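Two Bins and a Sheet of Paper: Vusumuzi Botha Wants You to Stop Labeling Things

I went to see Vusumuzi Botha in March with a closet full of reasons not to believe him. Over the years I have bought the cube shelves, the clear drawers, the label maker and the rolling cart, and my kids' toys still live under the couch. So when a man charges $49 for a workshop in which the main equipment is two plastic bins and a sheet of brown paper, I want to hear what the money is for.

"The money is for the room," he said. "And the coffee. You could do all of it at home from what I've told you on the phone."

Botha runs Vītola, a small business that teaches households and day cares how to put things away. Before that he spent ten years stocking and restocking playrooms for a company called Proko, and most of his opinions date from there. He is polite about Proko. He is less polite about shelving.

His method, if it deserves the word, goes like this. You put down a big sheet of paper. You tip out whatever needs sorting. You put one open bin at each end of the paper and move things outward from the middle until the paper is clear. Then you fold up the paper, or leave it down for next time. There are no lids and no labels, and there is never a third bin, which he feels strongly about.

I asked what was wrong with a third bin.

"You hesitate over it," he said. "With two, your hand has gone left or right already. With three you're holding a block in the air and thinking. Then the third one turns into the bin for everything you couldn't decide about, and that's the one you find full in June."

I told him that sounded like a nice story, and asked whether he had ever timed it. He had, sort of. At Proko he kept a notebook of cleanups, and he claims 1,080 of them are written down in it. He brought it out. It's a real notebook and it has a great many lines in it, in several colors of pen, but I couldn't follow his abbreviations and some pages record only a start time. He agreed that it wouldn't satisfy a scientist. "It satisfied my manager," he said. "It got us rid of the lids."

The lids come up a lot. Botha thinks a lid on a toy bin is a mistake made by adults who want to stack things. A lid means two hands. A lid goes missing, and then the bin looks broken, and then somebody buys a new bin. I pointed out that open bins collect dust, crumbs and, in my house, socks. He shrugged. "Then you tip it out and there's a sock. You've found a sock."

He teaches with soft foam blocks in bright colors, and I had assumed this was for the sake of children. It's for the adults, he says. Foam makes no noise when it misses. Wooden blocks hit the side of a bin with a crack, and after a while people start placing them carefully to avoid the sound, which slows them down and makes them grumpy. Foam can be dropped. He gets through a lot of it, and has tried the cheap kind (it sheds) and a dense kind from Surnel that he likes but thinks is priced for hospitals.

The brown paper was the part I trusted least. It looked to me like a prop, something to make a pile of blocks seem like a lesson. Botha said the paper does two jobs. It stops small things from sliding on a slick tabletop, and it gives the mess an outline.

"If the toys are on the table, the job is the table," he said. "If they're on the paper, the job is the paper. People look up less. I know how that sounds."

It sounds like something printed on a tote bag, and I said so. He laughed and didn't argue. A towel would do just as well, he admitted, and the only reason he uses paper is that he has never had to wash it. He doesn't bother to flatten it, either. I noticed that the far edge rippled, and it bothered me much more than it bothered him. 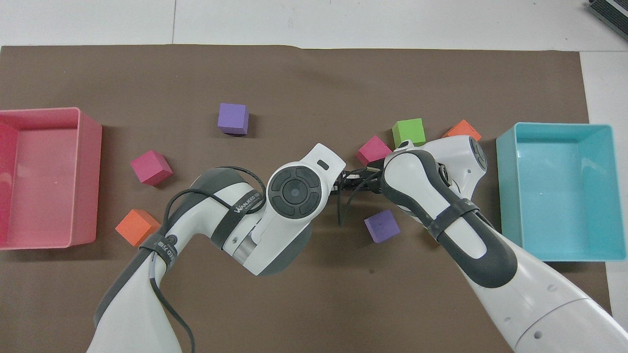
Should toy blocks be sorted by color?

Only if someone in the house likes doing it. For everyday cleanup it's enough that blocks go in one bin and everything else goes in the other, and color sorting can be kept as a game for a slow afternoon.

That second half is close to Botha's own line, and I was surprised to hear it from someone whose bins come in colors as loud as his, one a salmon pink and the other turquoise. I had taken it for granted that the warm blocks went in the warm bin. Where, I wanted to know, does that leave a purple one? Or a lime-green one?

"Wherever it's closer," he said. "The colors of the bins are so that I can say 'pink side' and 'blue side' and nobody has to work out my left from their left. People invent the matching rule on their own. Every workshop, a grown man is standing there with a purple block, suffering."

I believed him on this point, having just been the grown man's female equivalent. I had also been about to put the magenta ones in pink and congratulate myself.

We spent a while on whether closeness is really a rule. If things go to whichever bin is nearer, then nothing has been sorted. It has only been moved. You end up with two bins of mixed blocks, which is what you would have had with one bin and a longer arm. I put this to him as a fairly serious objection and he took it as one.

"For blocks, yes," he said. "Blocks are all the same thing. It doesn't matter. I'm teaching the movement with blocks. When you go home and it's blocks and train tracks, then one side is blocks and one side is tracks, and you already know how to do it fast."

I'm not sure people do know. I asked how many of his customers were still doing it after a few months, and this is where the conversation got vague. He said he had sent a short questionnaire to everyone on his mailing list, over 1,000 addresses, and that the replies were "very warm." How many replies? He didn't want to say without looking it up, and he didn't look it up. I've filled in questionnaires like that myself. The people who gave up on the cart and the label maker never write back.

He was better on the failures he had seen in person. One was a day care that mounted its bins on the wall at adult height, so that the children threw the toys up at them. Another was a café called Anon, which asked him to sort out its play corner and then put a potted plant in one of the bins. Bins get moved to the same side of the table because it looks tidier in a photograph, and from then on everything has to travel the whole width of the paper. And the sheet gets cut down to fit the table exactly, leaving no bare margin, so that anything near the edge goes on the floor.

"Leave some table," he said. "You want a little strip you're not allowed to use."

He demonstrated the size problem for me with his own bins, which match in shape. A bin should be big enough that you never have to aim and small enough that one person can carry it full. He dislikes deep ones. In a deep bin the favorite toy is always at the bottom, and the way a four-year-old gets to the bottom of a bin is by turning it over. I thought this was the most sensible thing he said all afternoon, and it's something I could have been told by any four-year-old.

What about parents who don't have a spare table? Use the floor, he said. What about families with six kinds of toy? Do two kinds, stop, do two more. I said that this was just a third, fourth, fifth and sixth bin arriving late. He considered it. "But they're not all out together," he said, and moved on to whether I wanted more coffee.

I tried it at home that evening with a grocery bag slit open along the seam and two dishpans. My daughter put her blocks in one pan. My son put his blocks in the other pan and announced that it was now his. The paper tore at the fold. The floor was clear before bath time, I'll admit, and it was still clear in the morning, though they had gone to their grandmother's in between and I don't think that should count.

I called Botha to report. He asked whether I'd put the pans at opposite ends, and I had. He asked if there was a strip of bare floor. There wasn't. "Well," he said.

As for the $49, he says the next workshop will cost the same, with the same two bins, and that people are welcome to bring a towel. I asked if there was a discount for bringing my own dishpans. There isn't one.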